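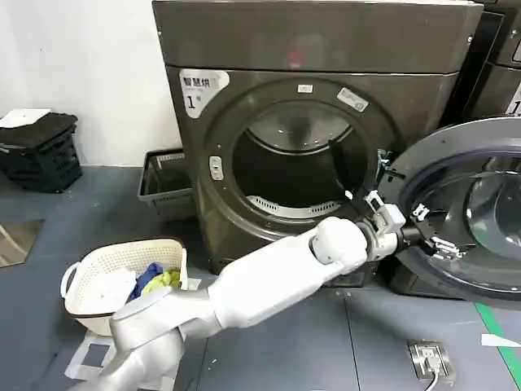

Fig. 1. Dryer number 1, with its drum and lint filter.

Finding Your Own Way Around: Signs, Routes and Tired Feet at Tringate Fort
Project report, Introduction to Heritage Tourism
Ngan-ling Cheng and Pin-yu Yang

1. What we set out to do

Tringate Fort sits on the hill over Skekberg harbor and has been open to visitors for longer than either of us has been alive. Until last year you saw it with a guide or you didn't see it. Now you buy a ticket, get a folded map and are let loose. Our question was whether people who are let loose see more of the fort, or just more of the gift shop.

We picked the topic in July, when the idea of standing on a windy wall with a clipboard still sounded pleasant.

2. The site

The fort has two courtyards, a powder store, a chapel with no roof, and a long wall walk that ends at the Sowa Tower. The map lists 19 numbered stops. Numbers 1 through 7 are in the lower courtyard and follow each other nicely. Number 8 is up a staircase on the far side of the hill. Number 9 is back where you started. We asked at the ticket desk and were told that the numbers show the order in which the rooms were restored, which is interesting to know and no help at all when you are looking for number 8.

The old guided route took 80 minutes and skipped the upper courtyard. The guides told us this was due to the stairs. One of them added that it was also due to lunch.

3. Method

We handed blank copies of the map to visitors at the gate and asked them to draw a line showing where they went. We gave out 76 maps and got 48 back. Of the missing ones, we found two in the trash can by the chapel and one folded into a boat.

We also stood at the foot of the Sowa Tower stairs, one of us in the morning and one in the afternoon, and wrote down what people said when they reached it. We left out remarks about the weather, or this section would be very long.

Groups with small children were asked to fill in one map together. In practice the children filled in the map, and we had to guess which lines were routes and which were dragons.

4. What we found

Most visitors did not follow the numbers past the lower courtyard. They went toward whatever they could see, usually the tower, and picked up rooms along the way by accident. The powder store was the big loser. It is stop 12, it is behind a low door, and the sign for it faces the wall. Visitors who did find it tended to stay a while and to write something nice in the margin of the map ("best room!!" was one, with the powder store circled twice).

The chapel did very well. It has no exhibits, one bench and a view of the ferry to Fidamside. We had expected the museum rooms to hold people the longest, and several visitors did mention the cannon models, but the margins were mostly about the chapel and the bench.

People who had taken the old guided tour in the past were split. Some liked being left alone. Others missed being told when to be impressed. One man said he had walked the whole wall and enjoyed it but could not say what any of it was for.

5. Problems with our data

A line on a map does not show how long a person stood anywhere. We had planned to ask visitors to write down times as well, and dropped that after the first morning, when the only person who did it was Pin-yu's uncle.

The returned maps probably lean toward people who like maps. We don't know how to fix this.

6. Suggestions

Renumber the stops in walking order. If the restoration order matters, it could go on a panel near the gate.

Turn the powder store sign around. We offered to do this ourselves and were asked to put it in writing, so please consider this our request.

Keep one guided tour a day for those who want it, and let it include the upper courtyard, with lunch moved if needed.

Add a second bench in the chapel - the first one had a line for it.

The traced maps are in the appendix, dragons included.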